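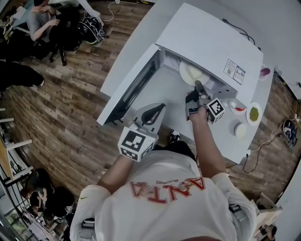
Hand-held grippers at the microwave during the Kelton open day.

Kelton Opens Its Workroom, Asks Visitors to Hold the Applause

KELTON, 2018-05-15 — Linivau will open its Kelton workroom to the public next week for a kitchen-task demonstration, and the company would like visitors to arrive with doubts.

The demonstration centers on a microwave, a plate of food and a pair of grippers worked by a person's own hands. Each gripper carries a cube printed with black-and-white markers. Linivau collects the motion and uses it to train Gudeta, its software for two-armed robots.

"A person reaching into a microwave is not automation," said Joscha Wegener, who runs the Kelton site. "Gudeta still fails at things a child does before breakfast. We will show those failures too."

Linivau makes no claim that a household robot is close. Gudeta has been trained on 300 recorded sessions, all from one room, and the company has not tested it in a private home. Earlier results from its Brurnov site came from a single kitchen layout and should be read that way.

Sessions last 95 minutes and start at 2 p.m. Visitors may try the grippers themselves — closed shoes, please — and question staff afterward. Admission is free. Places can be reserved at the Kelton front desk.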